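Speaker notes: Keeping the old desktop going
Tonthorpe library, evening session, 35 minutes plus questions

Start on time even if people are still finding chairs. Say hello, thank Marisol Ayala for the booking and for the biscuits.

Okay, so I want to kick off with my mum's computer. She rang me in January and told me it was dying. Twelve years old, took over 6 minutes to get to the desktop, and the bloke at the shop in Bresudthorpe had quoted her for a whole new one. She was ready to pay it, too! I drove over with a screwdriver and a second-hand drive and we were done before lunch. (Pause here, someone always wants to tell me about their own mum.)

Hands up who's ever had the side off their computer? Usually it's two or three people, and the rest look at me like I've asked who's done their own dentistry. It's much friendlier in there than you'd think.

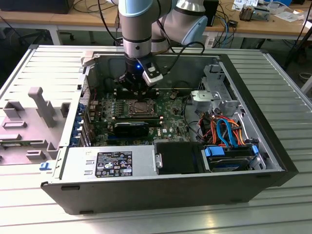

Tower on its side, motherboard facing up.

Lay it down flat like so, because you do not want to be working sideways with gravity against you. Switch off at the wall first, pull the cord, hold the power button in for a few seconds. Touch something metal. I know some of you have the wrist strap, good on you, wear it.

Now the memory. Go slow on this bit, I rushed it at Cullard and lost half the room. Find out what your board takes before you buy anything. Read the sticker on the stick you've already got, write it down, take the bit of paper to the shop. Don't trust your own memory about memory (they groan, move on).

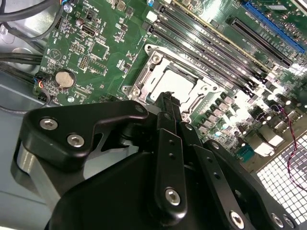 The next thing people ask is whether they'll break it. Look, you might! I snapped a clip in my first year and felt sick about it for a week, and the computer ran fine with it snapped. Press evenly on both ends until it seats. If it won't go, take it out and check the notch, don't lean on it.

Drives. If you only do one thing, swap the old spinning drive for a solid state one. That's what fixed Mum's. Copy your photos off beforehand, twice, to two different places. Tell the Ocampo story here, the wedding album one, but keep it short.

Skip the dust section if we're past the half hour. Otherwise: go outside, short bursts of air, hold the fan blades still with a finger.

Money slide has gone, prices were out of date. If anyone asks, send them to the swap table at the back.

Questions. Repeat each one for the back row. Someone will ask about laptops, tell them to come and see me after with the model number.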